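Friday visit to the Kindero sorting room, Padley

We got there at 7 in the evening, after most of the unit had gone home.
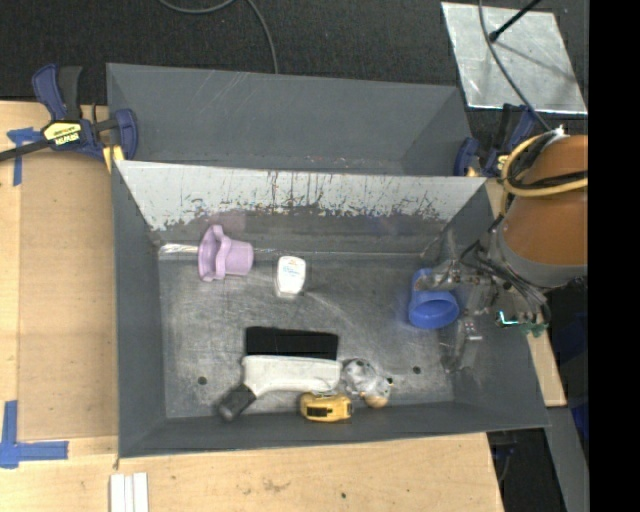
Kindero takes in mixed household bits and toys, and Padley is where they get sorted. I had expected shelves and neat boxes. Most of the work is done out of grey metal bins on wooden tables, and the bins have had a hard life. The sloped side of one was streaked and chipped right through its pale top layer, and the floor was scratched all over.

What goes in is a real mixture. One bin held plastic cups in purple and blue, a little yellow toy vehicle, a white handled tool with a dark tip and a small white container like the ones dental floss comes in. Big things go to the Cino site instead.

The intake sheet by the door said 442 items for the week. The room can manage 500 before things start backing up into the corridor - we were told December is the month when that happens.

Parking is free after six but the sign for Padley is easy to miss coming from the Adugna side. The visit takes an hour and there is no café. Wear a jumper.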